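Prustia Help Center
Home | Kits | Downloads | Tickets | Community
Category: Simulation Packs > Kitchen Tasks > Toaster

Ticket 3677: Arm stalls over toaster after loading Kitchen Tasks pack
Status: Solved
Opened: 2023-03-07
Product: Jernix arm kit, trial license, with Daveck scene pack

Original report

Hi all! I'm two weeks into the Jernix trial and having a great time with it, so please read this as a bug report from a fan. The drawer and faucet tasks ran on the first try, and the rendered kitchen is lovely to work in. The toaster is where I'm stuck.

With the stock toaster task loaded, the arm comes in over the counter, gets close to the toaster, and stops. The console prints "goal tolerance not met" and then the run times out at step 400. No crash, no joint limit warning, and the viewer stays smooth the whole time. I get the same thing with the slow profile and the normal one.

What I've tried so far:
- Restarted the simulator and reloaded the scene
- Deleted the cached meshes and let them rebuild
- Swapped back to the default gripper file
- Ran the pack's self-check (passes, all green)

I'm on build 268 of the simulator. I'd really like to get this going before I decide on the full license, and the toaster task is the one I wanted most!

Reply from support

Thanks for the clear report, and glad the drawer task is treating you well. Could you do two things for us?

1. Open the task file and send the line that starts with goal_frame.
2. Turn on "show targets" in the viewer and tell us where the little axis marker sits when the run stops.

Please leave the tolerance setting alone for now. Making it bigger will get you a "success" message with the arm in the wrong place.

Reply from customer

Here you go:

goal_frame: appliance_top_center

The marker is floating well above the slots. The arm seems to be chasing it and giving up a little short. I also noticed that if I nudge the start pose to the left the timeout still comes, only later. Step 400 looks like the hard limit, so I raised it to see if it needed more time. It just hovered longer. Put it back.

Reply from support

That's the cause. The toaster task in your pack was written for an older model with two slots, and appliance_top_center was measured from the old mesh. The four-slot one is bigger, so the marker ends up in a spot the planner can't settle on with the gripper pointed the way the task wants.

The fix is in the Mạch patch for the scene pack. It's free on trial licenses as well. Steps:

1. Close the simulator completely. Closing the viewer window isn't enough.
2. In the pack manager, choose Daveck scene pack > Optional patches > Mạch.
3. After it installs, open the toaster task and change goal_frame to slot_left_front.
4. Delete the cached plan (Tools > Clear plans). People miss this one a lot, and the old plan will happily load again.
5. Run the task once at slow speed with "show targets" on.

If the marker still floats, send us the full log.

Reply from customer

YES. That did it! I skipped step 4 the first time, naturally, and got the exact same timeout. Cleared the plans, ran it again, and the console gave me "goal reached" at step 157. Three more runs after that, all fine, one of them at normal speed.

I also like the slot frames a lot. Being able to name a slot and have the planner work out the approach is so much nicer than typing offsets by hand, and it makes me want to try the same thing on the dish rack. Two small wishes while I'm here. Could the self-check flag a goal frame that belongs to an older mesh? And the gripper view is great for seeing into the slots, but I'd love a hotkey for it. Right now it's three menus deep.

Renders from my setup are attached. 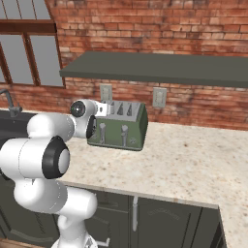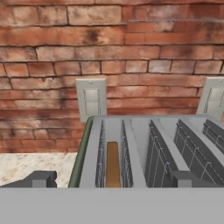
Attachments: toaster task on the four-slot model, room view first, then the gripper view with bread in the slot

Reply from support

Great news, and thank you for the renders. Both wishes are logged. The self-check one was already on the list for the September build, and your ticket is now linked to it. For the gripper view, you can bind a key yourself under Settings > Viewer > Custom keys by typing view_gripper in the command box. It isn't in the printed guide yet.

The dish rack has its own frames too, so look for rack_row_front in the frame list. Marking this as solved. Replying here will reopen it.

Was this answer helpful? Yes | No
Contact support | © Prustia | Back to top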